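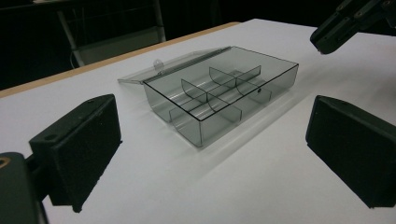

Trondano Box Records
README and data card

Trondano Box Records is a set of written records on storing small parts in shallow plastic compartment boxes. Each record covers one compartment: what was put in it, which kind of box it was in, which drawer the box went back to, and whether anything had to be moved later. The records are kept as plain text tables and can be opened in any spreadsheet program.

The current release has 2,195 records from 400 boxes. Last updated Tue 2 March.

What the records are for

The set started as the contents list for the Pasari workshop, where small brass hardware, beads, pins and clock screws had been kept in jars. Jars are fine for one kind of part, but once a few kinds get mixed together, the whole jar has to be tipped out to find anything. Moving to compartment boxes meant writing down where everything went, and the list grew from there.

People have used it to plan a parts drawer, to settle on a naming scheme, and to see which parts tend to end up in the wrong compartment. It can also serve as a starter vocabulary for a contents list of your own. It is not a price list and does not tell you where to buy boxes.

Files

boxes.txt has one line for each box. It gives the box ID, the box type, the tint of the plastic, the lid type and the drawer.

compartments.txt has one line for each compartment in use. It gives the box ID, the compartment position, the part name, the material, the finish and a free-text note.

moves.txt lists every time a part was moved from one compartment to another, with the reason if one was written down.

names.txt matches old part names with the names used now. Check it before you search. "Bead, brass" and "brass bead, small" were both in use until April of last year, and some of the old notes still carry the first form.

Box types

The most common type is the six-compartment box. It is a shallow rectangle in see-through plastic, with a long divider down the middle and cross dividers with curved edges. The lid is hinged along a long side and folds back until it lies on the table. A small tab on the lid does the latching.

The Wallner box is deeper, has a lift-off lid and is used for springs. The Broner tray has no lid at all and is only used on the bench during sorting. Nothing is stored in a Broner tray overnight, so trays have no drawer entry.

Box type is recorded by layout, and color goes in its own field. A gray box and a clear box with the same dividers get the same type code.

Compartment positions

Positions are written as a row and a place in the row. Set the box down with the hinge away from you. The row closest to you is N, the row closest to the hinge is H. Places are numbered from the left. A compartment written as H2 is therefore in the hinge row, second from the left.

Always read positions with the hinge on the far side. If you spin the box around and read it from the back, every position comes out wrong, and the error is hard to spot later because the wrong code is still a valid code. Most of the corrections in moves.txt come from this.

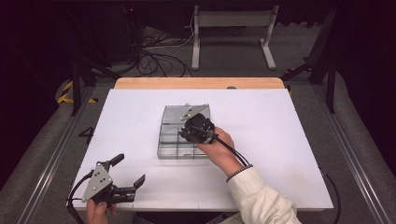 One user of the set wrote in to ask why the positions aren't marked on the boxes themselves, with a dot of paint at N1, so that it wouldn't matter how the box was turned. The suggestion is a good one for a new set of boxes. In Pasari the boxes had already been filled by then, and paint was ruled out for the ones holding polished parts. A paper dot on the outside corner would do the same job, and the record format has a field for it (corner_mark, yes or no). Most lines say no.

How a box is filled and recorded

1. Wipe the box and let it dry with the lid open.
2. Put it on a plain surface with the hinge away from you.
3. Choose the compartments before picking up any parts. Parts that look alike should not share a divider.
4. Put one sample part in each compartment you plan to use.
5. Write the lines for compartments.txt from the samples.
6. Add the remaining parts, one kind at a time.
7. Close the lid, press the tab down, and turn the box on its side for a moment to see whether anything slips past a divider.
8. Put the box ID on the short end and put the box in its drawer.

Step 4 looks like extra work and people skip it. The lines written from samples have fewer corrections than the lines written from a full compartment, where a stray part underneath can go unseen for months.

A white or very light surface works best under a tinted box. Small brass pieces show up well against gray plastic with white behind it.

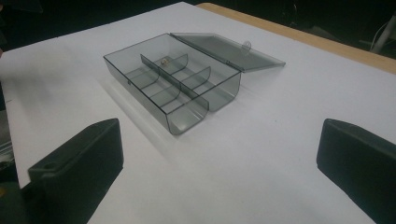
Steel parts are harder to see in the same box, and dark steel pins are the worst of all. For those, use a clear box or slip a piece of white card underneath while you work. The card should come out again before the box goes in the drawer. Otherwise it catches on the box below.

If a part rolls, tilt the box slightly toward the rounded corner and take it from there. Tweezers scratch soft plastic, and a scratched floor makes tiny parts harder to pick out the next time. Scratched boxes are marked with an S in the notes.

Field notes

part name: lower case, most general word first. "screw, clock, short", never "short clock screw".

material: what the part is known to be made of. If it only looks like brass and has not been checked, write "brass color". These are two separate values and should not be merged.

finish: plain, polished, plated or unknown.

count: left out on purpose. Counts were out of date as soon as they were typed, so the field was dropped. The only amount recorded is low, half or full.

note: anything else. Notes are short and not always polite about the lids.

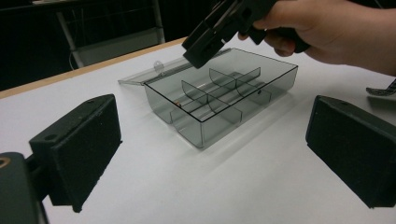

Another user objected that low, half and full mean different things to different people, and that a compartment with a single bead in it ought to have its own value. That has been changed. The value "single" was added in this release and means exactly one part, usually a sample waiting for the rest. Older lines still use "low" for this and have not been rewritten.

Known problems

Box IDs were reused in 2 cases after a box cracked and was thrown out. The later box has an R at the end of its ID, but moves.txt does not always carry the R.

Tint is a judgment call. "Gray" and "smoke" were both used for the same plastic.

Spring sizes in the Wallner boxes were copied from old jar labels and have not been measured again.

Hinge cracks were only recorded if someone noticed them while filling the box. A blank in the hinge field does not mean the hinge is sound.

Corrections

Send the box ID, the position, and what the line should say. Please don't send a whole edited file, as two edited files can't be merged by hand without losing lines. Corrections are added at the next update and listed in moves.txt with the reason "record only", so they can be told apart from parts that were moved.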